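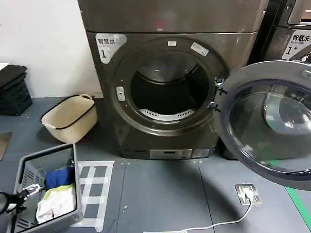

Dryer number one, door open.

Wemeo Wool Dryer Balls, set of six

I started felting these at my kitchen table in Wynne because I was fed up with dryer sheets (the smell! it gets into everything). They're 100 per cent wool right through, no foam or filler in the middle, and I still check every ball by hand before it goes in the bag.

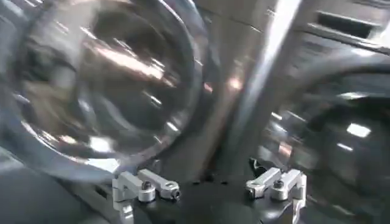
The wool comes from Kobina Baidoo's flock out at Droronau, and it's a lovely springy fleece that felts up tight. I wind each ball, tie it into an old stocking and give it three hot washes. My neighbours have got used to seeing stockings full of lumps on the line!

Each ball weighs 84 grams, a bit heavier than my first batch, which kept hiding in pillowcases. 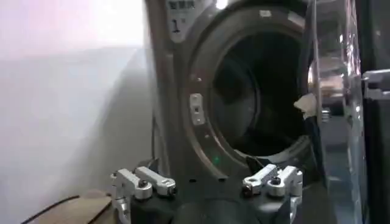 Colours are oatmeal, charcoal and a soft grey that I'd call my favourite if you pushed me. The grey sells out first, so grab it when you see it. Please don't use them with fabric softener, it coats the wool and they go sort of slippery.

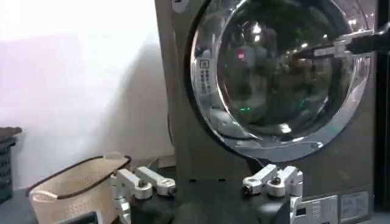

Care and postage

Pull off the fluff now and then and keep them somewhere dry. Orders go out from the Sindmont shop twice a week, and Eyvindur Kárason does all the packing, so write to him if your parcel goes astray. Refill singles will be back in October.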